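Usuga and Correa line up for Civatton

21 Jun 2018

So the worst-kept secret in our little corner of road racing is finally out. Civatton has confirmed its two riders for next season, and I got to sit in on the call. Édgar Usuga stays for another year, and Nidia Correa moves up from the Wutidero junior squad. She's 18, and she already has a pole to her name! 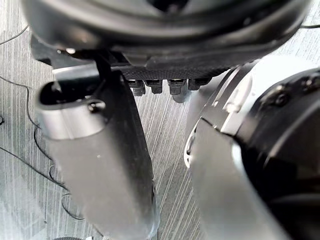 What team boss Lucero Agudelo told us

Agudelo was in a good mood and kept it short. "Édgar knows the bike, Nidia doesn't know what's impossible yet," she said. The engine package is staying the same, with Chidiac suspension at both ends - a change Usuga has been asking for since December. He finished last season on 140 points and thinks he left plenty more out there.
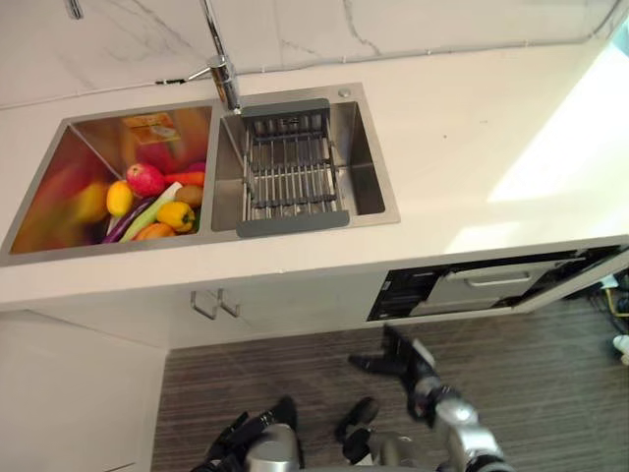 Reading time: 2 min

I asked Correa if she was nervous about the step up to the 1,000 class. "A bit, mostly about the braking," she told me, and then she laughed and said her sister Roxana was way more worried than she was.

Adbridge stays on as main sponsor, and Rosaura Cabrera will be crew chief on Correa's side of the garage. I like that pairing a lot (Cabrera is great with young riders). The first test is in December, and I'll be there with a notebook and too much coffee.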